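Produce bag

A produce bag is a thin plastic bag used to carry loose fruit and vegetables. Most are white, clear or tinted and weigh very little. Many carry a printed logo or a picture of fruit. Larger ones have handles and double as shopping bags. 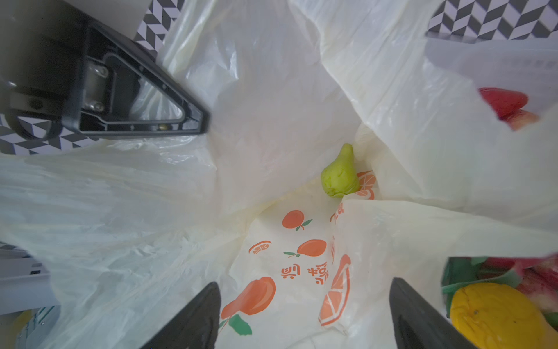

Should fruit be washed before it goes into the bag?
It is better to wash it just before eating. Water left on the skin collects in the folds of the plastic and speeds up mold.

Packing

Firm, heavy fruit such as apples goes in first. Pears and citrus follow, and bananas are laid on top, where they bruise less. The bag is held open by the rim or by one handle while the fruit is lowered in. Gwenaël Chauvin's household guide, published by Runard, advises stopping well short of the handles so that the neck can be gathered and twisted shut.
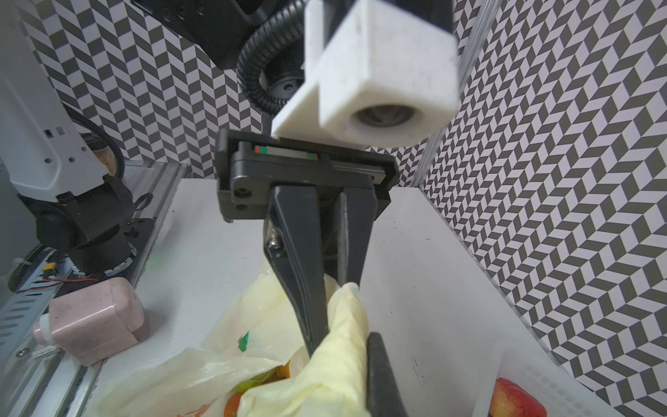
A twisted neck keeps the fruit from rolling out but should be loosened at home. Apples and bananas give off ethylene, a gas that ripens other fruit kept close by.

Unpacking

Fruit is often moved from the bag to a bowl or an open basket. Plastic baskets with holes in the sides let air through and are easy to rinse.
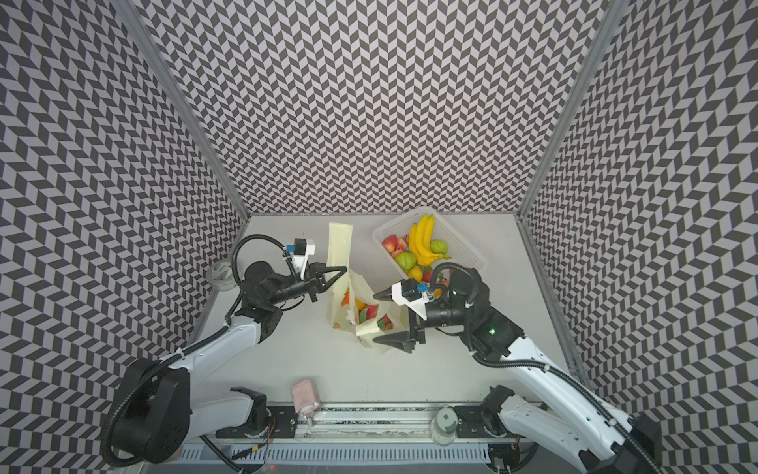

Bananas keep best at room temperature. Ripe pears can be moved to the refrigerator. Empty bags may be folded flat and used again.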